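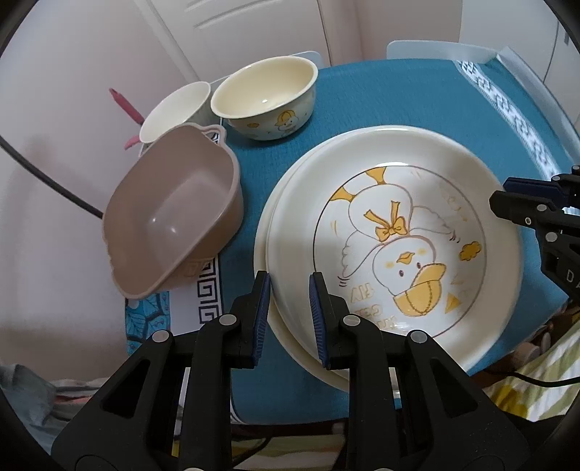
Which glaze should we use for the second firing of the dinner plates?
The Altness white, thinned a little with water and put on in 2 coats.

> On 1st May the list member from Górecki Pottery wrote:
> The Histum clay shrinks more than the old one. My plates came out
> smaller and the glaze crawled near the foot. Has anyone else
> seen this? I paid for 64 kilos and I do not want to waste it.

Hello all,

I had the same trouble in April. For me the cause was dust on the bisque. I now wipe each plate with a damp sponge and leave it overnight before glazing – the colour is also more even.

For the shrinkage I cannot help much. I throw the plates 9 millimetres wider and accept the result. Please keep your test tiles and write the clay name on the back.

One more question, to those who order from Flotik: is the price for the grey stoneware still without freight? My last bill was higher than I expected.

Kind regards from the Altness studio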